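The Desk from Grolovau

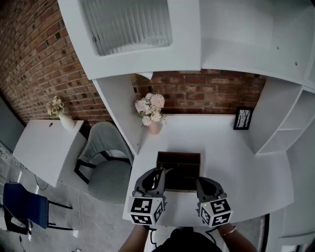 The white desk, with the pink vase and the picture of the trees.

When Giuliana Villanueva moved into the room on the second floor, she had two suitcases and one box of papers. The desk was already there. It was white and large, with a cabinet above it and a glass door that you could not see through. The landlord, Mr. Esfahani, told her that the last tenant had left it.

"She went back to Grolovau," he said. "She told me the desk is for the next person."

"And the flowers?"

"The flowers also."

The flowers were not real. They were pink and white, in a pink vase, and they stood in front of the brick wall as if somebody had put water in the vase that morning. Giuliana wanted to throw them away. Her mother always said that false flowers bring dust and sadness into a house. But it was late, she was tired, and she put her box on the floor and went to sleep.

In November it rained for 19 days. Giuliana worked at the desk every evening, translating manuals for a company named Kullix. They paid her 30 for each page, and sometimes they paid her on time. She kept the letters from her mother in the brown wooden organizer, one slot for each month. In the first weeks the slots filled quickly. Then the letters became short, and then her mother's hand began to hurt and they talked by telephone instead.

One evening she moved the organizer to clean under it, and she found a small dry twig lying against the wall. She didn't know from which plant it was. She smelled it and there was almost no smell, only a little, like the inside of an old drawer. She stood it up near the corner of the organizer and continued to work.

After New Year a postcard came. It was addressed to "The Person With the Desk." The handwriting was round and very careful.

"Dear person," it said. "I am Yaowalak Chaiyaporn. I lived in your room for four years. I forgot one branch of my grandmother's tree. If you found it, please don't send it to me, it will break. Only tell me if it is still there."

Giuliana read the card two times. Then she took a sheet of paper and sat down. She looked at the black-and-white trees in their small frame, which had no leaves and had never had any, and she looked at the flowers. There was dust on them, of course. She got up, took a soft brush from the bathroom, and cleaned them one after another, and this took her until the soup was cold.

Then she wrote: "Dear Yaowalak, it is here. It stands near the left corner, where I keep my mother's letters."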